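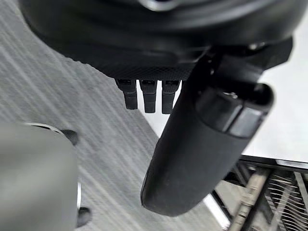
Which grip should I pick for my poles? Depends on your hands and the weather mostly. Cork if you sweat, foam if you want light, rubber if you're out in winter with gloves on. Texture matters more than people think. Smooth rubber slides about once it's wet, a fine crosshatch like on the black panel in the photo gives your palm something to hold, deep ridges rub after a few hours. Try before you hire, there's a tray of each at the Gratden desk.

Do I need two poles or one?
Two for the Grodon path. It's steep both ways and the descent is where knees go. One is fine for the lakeside loop.

How long should they be?
Elbow bent at a right angle, tip on the floor. Shorten a bit going up, lengthen a bit going down. If you're in between sizes go shorter.

How do I hire?
Turn up. Desk opens at 9. Bring something with your address on it and a card for the deposit. We can't hold poles over the phone any more, too many no shows.

Can I keep them overnight?
Yes, two nights at most in summer, longer in winter if you ask. Put it on the slip when you collect, otherwise you'll get a call.

What if I snap one?
Tell us. Bent sections are usually covered by the deposit. Lost poles are not, sorry. Don't try to straighten it over your knee, we can mend a bend but not a crack.

My pole keeps slipping down. Why?
Nine times out of ten it's grit in the lock. Pull the section right out, wipe it with a dry cloth, put it back, tighten. No oil!! Oil makes it worse. If it still slips bring it back and we'll swap it.

Flick locks or twist locks?
We hire flick locks only now. Easier with cold fingers and you can see if they're shut. The old twist ones are in the sale bin by the door.

Rubber tips or metal?
Rubber on roads and on the boardwalk at Ngata, please. The metal tips chew up the planks and the warden has asked us to pass it on. Metal everywhere else. Rubber tips are handed out free, one pair each, and do try to bring them back.

How high does the path go?
The car park is at 600 metres and the Clultitz cairn is at 2,075. Most people turn round at the hut, no shame in it. Allow a full day if you're going to the top and start early, cloud tends to come in after lunch.

Is there a bus?
The 67 stops at the bottom gate. Fewer runs from October to March so check the board. Last one down is before dark in winter and it doesnt wait.

Do you hire children's poles?
A few, first come first served. They go quickly in the holidays. Under fives are better off without.

Can I bring my dog?
Yes, on a lead past the farm. Poles and a lead together is a faff, take one pole.

What about snow baskets?
Ask at the desk, they clip on. Small ones are already fitted. Big ones are only any use in proper snow and they catch on everyhting else.

Returning after hours?
Long box to the left of the door. Strap the pair together and put your slip through the letterbox. Deposits go back next morning.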